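Open days should show the dull parts

By Gifty Sowah
October 26, 2026

I have been to enough robot demonstrations to know how they go. There is a stage, or a taped-off square of carpet, and a machine picks up a block and puts it in a cup. People clap. Then there is coffee. I leave knowing that the machine can move that block into that cup.

The open day at Dudorance last week was different, and I think other companies should copy it. Dudorance works on robots for small hotels and guest houses. For visitors it had opened a furnished bedroom on the second floor of its building in Tromilness, and the robot was working in it. Eight of us went in at a time. We were asked to stay by the door and keep our voices down.

Ívar Kárason, who ran our session, gave a two-minute introduction and then mostly stopped talking. The job that day was learning to get around bedside furniture, which means tables, drawers, cords, and the strip of floor along the wall. A screen by the door carried the view from the small camera at the robot's wrist, so we saw what the gripper was facing. For long stretches that was a wood floor, a baseboard and the thin metal legs of a round table, with a gray cable plugged into the wall behind.
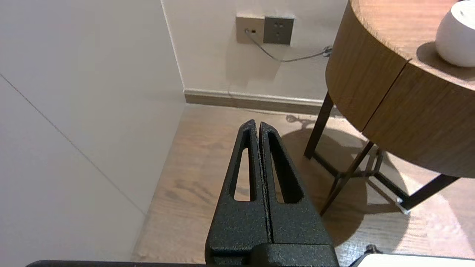 Slow is fine

The woman next to me whispered that it was like watching a parking lot. She was right, and I still think it was the best part of the day. I used to clean rooms at a motel, and I know what the hard parts of a bedroom are. They are the parts close to the floor. You bump a table leg, or you catch a cord with the vacuum, or you leave a drawer open and the next person walks into it. A stage show has none of that in it, because a stage has no baseboards.

Kárason told us the team had logged 1,038 attempts at bedside tasks since the spring, and that some 500 of them had been stopped early by a person. He said this in the same tone he used for the parking instructions. I have never heard a company give a number like that to visitors. It made me trust the other things he said more.

Not everyone in our group agreed. Mireille Hamdan, who manages a guest house called Vídalín and had driven a long way, told me afterward that she had hoped to see a finished job. She has rooms to turn over every morning and she wanted to know when she could buy something. That is a fair complaint. A visitor should be able to go home with an answer about dates and cost, and Dudorance did not give one. I would have put that on a printed sheet by the door.

Still, a polished show would not have answered her question either. It would have made her think the answer was "soon." What she got was a look at the work as it stands, with all the furniture in the way. The round nightstands in the room have curved drawer fronts, and there is not much space between the nightstand and the bed. I kept thinking about a housekeeper coming in with an armful of sheets.
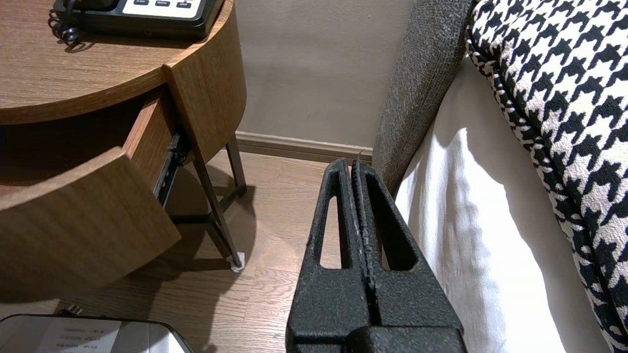 The gripper beside the bed, with the nightstand drawer open.

There is one thing I would change. Sixty minutes by the door is too long to stand, and two older visitors in my group left before the end. Put out a few chairs. Let people ask questions halfway through, when they still remember what they saw.

Another firm in the area, Unamen, has an open day planned for later in the season. Its invitation promises music and a "live showcase." I will go, and I expect the coffee will be good. But I would like to see a room with a bed in it, and I would like to hear how many times somebody had to press stop.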